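Table covers for shared rooms: your questions
Jestarley Hall Supplies, Brustham

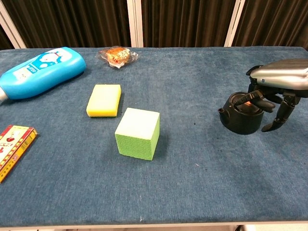 Blue cover on a long table, with a bottle, a wrapped pastry and a sponge on top.

Do I need a cloth on the table at all?
Possibly not. If yours has a sound top and people wipe it down after use, save your money. We sell covers and still say this to a fair number of callers. A cover makes sense when the top is scratched, noisy or unpleasant to lean on.

Is felt-type cloth really "easy clean"?
We don't use the phrase. A fuzzy surface holds on to crumbs and specks, and smudges show on plain colours. Brush first, then dab. If you want something you can wipe in one go, buy a smooth cover.

Can I use an ordinary kitchen sponge on it?
A damp one, soft side only, and gently. The scouring side lifts the fibres and you will be looking at a bald patch for years. Dace Liepiņa tried four "fabric-safe" scourers for us in September and would not recommend any of them.

What about food?
Wrapped food is no trouble. Unwrapped pastry is another matter - butter goes straight into the cloth and cold water won't shift it. Bottles are best kept upright with the lid on, whatever the lid claims about leaks.

The Illent cover says it lasts 3000 wipes. Does it?
We have no idea, and we have asked how it was worked out. So far, no answer. Go by the feel of the cloth and how thick it is.

Which size do I want?
Measure the table yourself and ignore the size names. Our "standard" Kwan cover is 147 cm wide and the one sold as "wide" by our last supplier was 141 cm. Widths can also come up slightly short after a wash.

Will blue fade?
Near a sunny window, yes, eventually. Curtains help. Sprays that promise to stop fading have not impressed us.

Can I send one back?
Yes, within 30 days if it is unwashed and still folded. Write to Pak-hei Kwok on the returns desk with your order number. Cut cloth can't be returned.

Page last checked October 2022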